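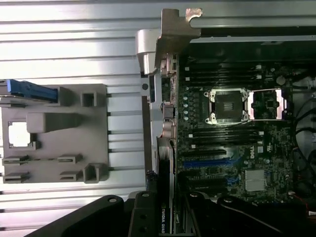
Murkex demonstration collection: frequently asked questions

Murkex > Collection > Questions people keep asking

Updated August 21, 2024

What is Murkex collecting?

Recordings of a person driving a robot arm through small jobs on a desktop computer: picking a part off the tray, carrying it to the open case, lining it up, pushing it home, letting go. Each attempt is saved as one episode, with video, joint positions, gripper opening and a sentence saying what the job was. A policy is later trained on the pile and we find out what we taught it, as opposed to what we thought we were teaching it.

The first release will have 1000 accepted episodes. Please note the word "accepted." The number of attempts is larger and we keep it in a different spreadsheet.

Who is doing the driving?

Two operators at the Caldeira bench, taking turns. They move a hand controller and the arm copies them. Both have built computers before, which helps less than you would think. Your fingers know when a memory module is seated. The gripper knows when it has stopped moving, and you get to interpret that.

Why computers? Couldn't you start with blocks?

We did start with blocks. The policy became excellent at blocks.

A tower case is a much ruder teacher. Sockets want the part in one orientation, slots look alike from most angles, there are cables draped where your wrist would like to be, and a lot of surfaces are shiny. Rivalgate, who pay for the bench time, want a system that can help with refurbishing office machines, so old office machines are what we practice on.

What does the wrist camera give you?

A close look at wherever the gripper is going, at the moment it matters most. Over the board it can pick up the socket, the memory slots on either side of it and the rear ports, all in one view along with the gripper itself. It also sees a good deal of table. The table is ribbed aluminum, chosen by somebody who wanted to bolt things to it and had no feelings about reflections.

We leave the reflections in. An early filter that toned down the bright stripes also toned down the edges of metal parts, so we taught the model to look at a nicer world than the one it lived in. The filter is still in the repository. Do not turn it on.

What is the gray plastic plate for?

It's the parts tray, and it was printed to fit. There is a square pocket for the CPU, a long slot for a memory module, and a rear slot where a hard drive stands upright in its caddy. The plain posts and small raised blocks get more questions than everything else combined. Think of the whole plate as a way of starting every episode from a pose you can write down.

Parts that begin in a known place are easier to grasp, and that makes the data a little too polite. For this reason we shift the tray between sessions. It slides a bit, turns a bit, and gets logged in Odent, our recording software, under a field called "tray_nudge." Old episodes have this field blank. Treat blank as unknown, please, and stop filling it with zeros. 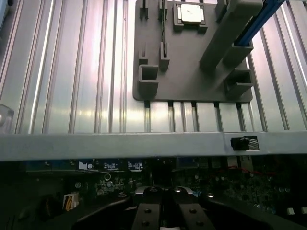 Sofia Guerreiro wrote in to ask whether moving the tray by hand is really random, given that people tend to nudge things the same way every time. She suggested drawing the offsets from a list before the session starts and making the operator follow it.

She was right, irritatingly. We plotted the logged positions and they formed a tidy little smear leaning toward whoever had been standing there. Since May the offsets come from a generated list. Operators are allowed to grumble at the list but may not edit it.

What counts as one episode?

It begins with the arm at its home pose and the gripper open. It ends when the part is where the instruction says it should be and the arm has backed off. Hold still for two seconds at the end. People skip this and the model then learns that success means leaving in a hurry.

If the instruction is "place the memory module in the slot," do only that. Tidying a cable on the way out is kind of you, and it ruins the episode.

Do you keep failures?

Yes, with a label. We use these:

success: did the job in one go
recovered: went wrong, was put right by the operator without touching anything by hand
failed: went wrong and stayed wrong
junk: phone rang, recorder died, wrong instruction loaded

Recovered episodes are the ones we fight over. A slow, slightly embarrassing correction teaches the model what to do when it has missed the slot, and it will miss the slot. Operators used to discard these out of pride. Pride is now a junk category, informally.

Can I just record the good part and trim the rest?

No. The approach is most of the skill. A trimmed recording begins with the gripper already hovering over the right spot, and a policy trained on those has no idea how to get there.

Why is the case lying on its side?

So the board faces up and the arm can reach it from above. The side panel comes off before the session and goes somewhere safe, which in practice means leaning against something until a person kicks it.

Lay the case down with a little play in its position, the same as the tray. The deep parts of the interior are awkward. The metal drive cage and the power supply both take up room, and a wide gripper coming down at the wrong angle will find them. Move in from above and correct your rotation while you are still high.
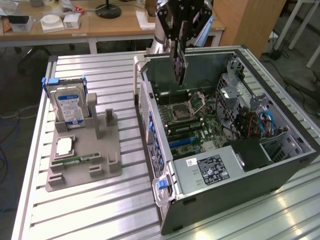
Correcting low is the most common habit we have to train out of new operators. You get down near the board, notice the wrist is a few degrees off, and twist. In simulation this is fine. With real connectors nearby it is how you end up reading the parts catalog in the evening. Go up, turn, come down again. It costs time and nobody is timing you, whatever the clock on the Odent screen seems to imply.

How many views are recorded?

Every episode has a close view from the wrist and at least one from outside the workspace. They disagree about what is important. Outside views show the tray, the case and the arm together, so they are good for deciding where to go. They also show the desk behind the bench and everything people have left on it.

Should the background be cleaned up?

Leave it. Things on the desk move from week to week, and we would like the model to learn that none of it matters. The one exception is spare computer parts. A second memory module lying in view during a memory task has confused the policy and, on one occasion, the operator.

How do I write the instruction sentence?

Plainly, as you would say it to a coworker who is paying moderate attention. "Pick up the CPU from the tray and hold it above the socket" is good. "Execute CPU transfer phase" is bad, and we know who wrote it. Name the part and the place. Skip colors unless the color is the only way to tell two things apart.

What does the gripper do around large parts?

It blocks the view of them. This is most annoying with graphics cards, where the fingers come down directly over the thing you are trying to watch and you end up relying on whichever view is less bad. Watch the outside view on the way down, switch to the wrist for the last bit, and accept that some of it is feel.

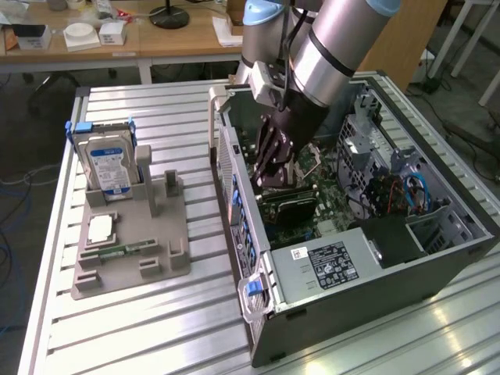

Gripper over the graphics card, with the drive, CPU and memory module in the tray at left.

How are episodes checked?

They're reviewed in batches of 96. The reviewer watches at double speed, confirms the label, reads the instruction aloud and asks whether the recording shows it. Reading aloud feels silly and catches more errors than any script we've written. A batch with a pattern of wrong labels goes back to the operator whole.

Do the computers still work afterward?

Some of them didn't work before. We don't power them on during collection, and nothing on the bench should be plugged into the wall apart from our own equipment. Check this yourself even if the last person says they checked.

Can my lab use the data?

After the first release, yes, under the terms Rivalgate has agreed to. Ask for the Odent export with raw timestamps if you plan to align the views yourself. The default export does the alignment for you and is usually correct.

My question isn't on this page.

Send it to the Murkex inbox with the episode number if there is one. Questions of the form "why is my policy bad" should include a video. We will watch it, possibly more than once, and possibly with snacks.

2 comments | 96 shares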